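1/17
Notes on cloths in a shared room. We changed how ours are sorted, folded and put away at Vaughan in July, and a few people asked for the details. It's mostly folding.

2/17
The room: wooden plank floor, a raised white platform, a light wooden table, small dark chairs that migrate. Every surface wants a different cloth. Before July they all lived in one bin, and you took whatever was on top.

3/17
Sorting is now by color only. Purple for tables and chairs. Green for the platform. Gray for the floor. We tried sorting by fabric first and it failed within a week. People read a color from across a room. They do not read a care label.

4/17
Weight matters more than I expected. The table cloths are 200 gsm, from Plillitz. Lighter ones crease if you look at them and heavier ones stay damp in the stack. If you can't find the weight printed anywhere, cut a square and put it on a kitchen scale.

5/17
New cloths get washed twice before they go into use, no softener. Softener coats the fibers and the cloth then pushes water around the table. One bad load can be recovered with two plain hot washes. Three bad loads, buy new ones.

6/17
Drying: seven minutes in the dryer on low, then flat on a rack. A full dryer cycle curls the hems, and a curled hem will not sit square in a fold no matter what you do to it afterward. Take them out while they still feel slightly cool.

7/17
A crumpled cloth has no obvious corners. Most wasted time in folding is the search for the first one. My method: pinch any edge, let the rest hang, run your fingers along the hem until you hit a corner. Keep hold of it. Run along the short side to the second.

8/17
The common mistake is grabbing the middle and shaking. You get a nice loud snap and you're still holding the middle. Set it down, spread it a little with a flat hand, and start again from an edge. 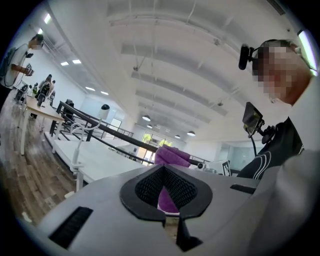
Purple cloth, still crumpled. Plank floor and the white platform behind.

9/17
Once you have two corners on the same short side, lay the cloth down away from you and let it drop flat. Smooth outward from the center with the side of your hand. Smoothing toward the center just makes a ridge and moves it around.

10/17
The fold: short side to short side, then again, then in thirds the other way. Ends tucked under, folded edge facing out. The result stands up in a shallow drawer. A plain quarter fold is faster but slumps over as soon as its neighbor is taken.

11/17
Folding surface: use the table. The platform looks tempting because it's raised and white and you can see the hems clearly, but it's low enough that your back will complain after one load. White also shows every bit of lint you drop on it.

12/17
On the platform itself — it gets a dry wipe first, then a damp one. Damp first turns dust into paste along the edge where it meets the floor. That seam is the worst spot in the room and the one I would check before anything else.

13/17
Plank floor: gray cloth, wrung out hard, always along the boards. Across the boards you drag grit into the joints. No standing water, ever. We follow with a dry pass near the table, where chair legs have already dulled the finish a little.

14/17
Chairs go against the wall before the floor is done and come back after. Felt pads help. The stick-on ones collect hair and fall off; the nail-in kind from Stostis have held so far. Office chairs on casters need their own treatment, so wipe the casters or they print gray dots across your clean floor.

15/17
Used cloths do not go back in the drawer "for now." They go over the rail to air, then in the wash bag. A damp cloth balled up overnight smells by morning, and it shares that with everything it touches. I have thrown out a full stack over this.

16/17
Storage: one drawer per color, 17 cloths in each. That is what fits standing up with enough slack to pull one without dragging out the next. Anything over that goes to the spare shelf at Presstead. Overfilled drawers are how we ended up with the bin in the first place.

17/17
Open items: the green ones bleed slightly in warm water, so they still get their own load. I'd like a green that doesn't. Also looking for a hem that survives more than a year of this. If you have a supplier for either, reply with the fabric weight and the hem width, please — "really good quality" doesn't help me order anything.

Adding a reply here because it came up twice: yes, you can iron them. I did it for one batch. They folded beautifully and were crumpled again by lunch, so I don't recommend it for anything that is going to be used on a table. Flat drying gets you most of the way, and a few minutes under the weight of the stack does the rest.

And for the person asking about microfiber: fine on the platform, less good on bare wood with a rough spot, where it snags and leaves threads. Wash it separately from cotton or it comes out wearing all the lint. Same fold works, though the stack is more slippery, so I'd put fewer in a drawer.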